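Jan 27, 2023
Minutes taken by the secretary, Fodby kitchen group

1. Last minutes. Agreed, with grumbling over the spelling of Tridden.

2. Plates. The Arnero catalogue says a low rim is enough for any side dish. Several members doubted this. Peas go where they like on a flat plate, and pushing them together with the fingers leaves a bare patch in the middle and a heap at one side.
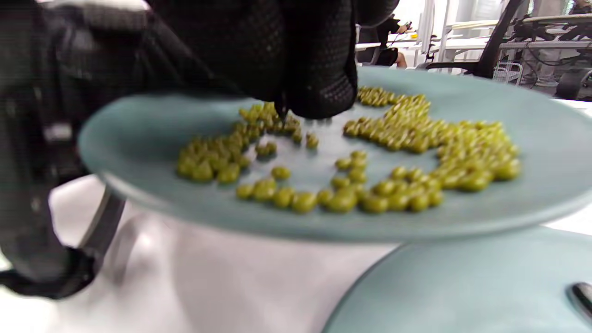 It was asked whether 50 more plates should be ordered before anyone has eaten a proper meal off the ones we have. No answer was given. Order held over to April.

3. Stacking. Vahidi claim a small dish set on a larger plate saves table space. The meeting was not convinced – it is still two things to wash. The claim of over 2000 happy customers was noted and not discussed.

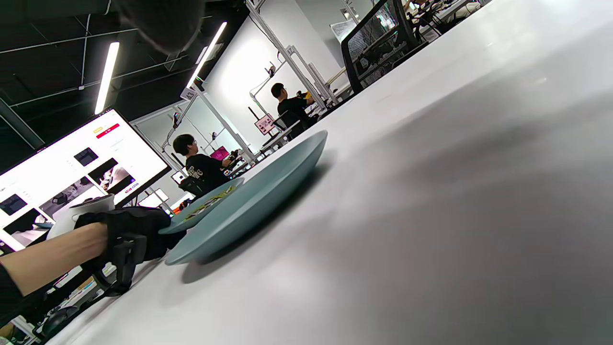
Item 3: small dish on larger plate, white table.

4. Budget. Request for 17 extra lids refused. Ten may be bought if the price is put in writing first.

5. Any other business. None. Meeting closed.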